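Sarnbridge House - Guest Room and Storage Walkthrough
Room: Asfaw room (upstairs, back)
Date: Aug 26, 2026
Visit type: routine, before the September turnover
Last visit: fire and trip items only, contents not looked at

Marks used: OK / FIX / LOOK AGAIN / N/A

1. ENTRY AND FLOOR

1.1 Door opens all the way, nothing behind it - OK
1.2 Latch catches - FIX. Have to lift the handle. Same note last visit, still not done.
1.3 Floor clear from door to bed - OK
1.4 Rug edges flat - FIX. Corner by the closet curls up. Tape isnt holding, needs a real pad under it.
1.5 Night light - OK

2. ELECTRICAL

2.1 Outlet covers - OK, all on
2.2 Extension cords - FIX. One run under the rug. Pull it today, don't wait for the pad.
2.3 Lamp - LOOK AGAIN. Bulb is 70 watt, shade sticker is too faded to read. Swap for an LED and be done with it.
2.4 Charger left plugged in with nothing on it - unplugged during visit

3. SMOKE / CO

3.1 Smoke alarm test button - OK, loud
3.2 Battery date written on the back - FIX. No date. Put new one in and write it down.
3.3 CO alarm in hall - OK

4. WINDOW

4.1 Opens and stays open - OK
4.2 Blind cord tied up high - OK, cleat is good
4.3 Screen - small tear low down, not urgent. Moseo order has screen patches on it already.

5. BED AND SMALL ITEMS

5.1 Frame bolts tight - OK. Two turned a quarter turn.
5.2 Bedding clean, no loose threads - OK
5.3 Small items off the bed and boxed - FIX, see below
5.4 Glass off the bed - FIX
5.5 Tubes and bottles capped and kept apart from toys - FIX

Comments on 5.3 to 5.5: Sorting got as far as the pink paper crane bedding. One open cardboard box, mixed contents. Rope toy is sharing with a squeeze tube, that's a chewing problem if a dog gets in there. Sponge belongs with the bath stuff. Small glass jar is on the bedding, needs to go on a shelf before anybody sits down.

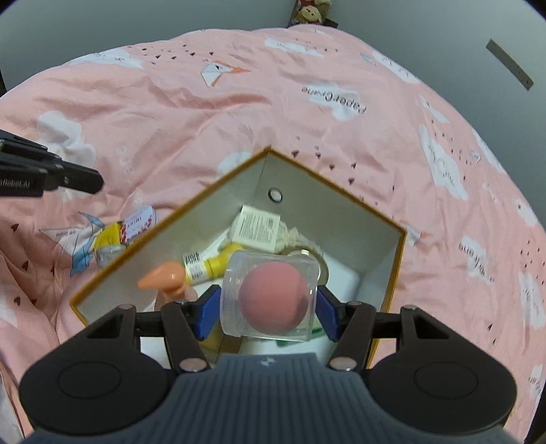
Item 5.3, box on bed. Pink sponge-type ball in clear cup; rope toy, tube and label card in box. Jar at left.

To close out section 5:
- rope toy to the pet bin downstairs, by itself
- tube: check cap, read the label, then bathroom cabinet (top shelf, not the drawer)
- sponge and clear cup stay together, bathroom
- orange-peach nozzle piece: find what it goes to. If no match by next visit, toss
- glass jar: closet shelf, back row
- yellow package with the red and white tag: keep the tag on till it's checked against the list
- label card with the barcode: keep, goes in the envelope with the other product cards
- box itself: fine to reuse once empty. Write on the side what's in it this time PLEASE

Do not put the lid on a mixed box and slide it under the bed. That's how we ended up with 8 unlabeled boxes in the Talska room.

6. CLOSET AND SHELVES

6.1 Shelf brackets tight - OK
6.2 Heavy stuff low - FIX. Iron is on the top shelf, move it down.
6.3 Nothing stacked above the rail - OK
6.4 Cleaning products - none in here, good. Keep it that way.
6.5 Step stool - LOOK AGAIN. One rubber foot missing. Dont use until it has a new one. Tagged it.

7. WALLS AND CEILING

7.1 Damp or stains - OK
7.2 Loose hooks or nails - one nail at kid height by the door, pulled
7.3 Paint flaking - OK

ACTION LIST

Today: cord out from under rug, jar off bed, rope toy and tube seperated, stool out of use.
Within 6 days: door latch, alarm battery, lamp bulb, rug pad.
Before turnover: screen patch, box emptied and labeled, iron moved, nozzle piece matched or gone.

Result: NOT READY. 2 rooms left on this floor, Talska room next, allow extra time for the boxes.

Re-check needed: yes, sections 2, 3 and 5 only
Copy to: housekeeping binder, upstairs hook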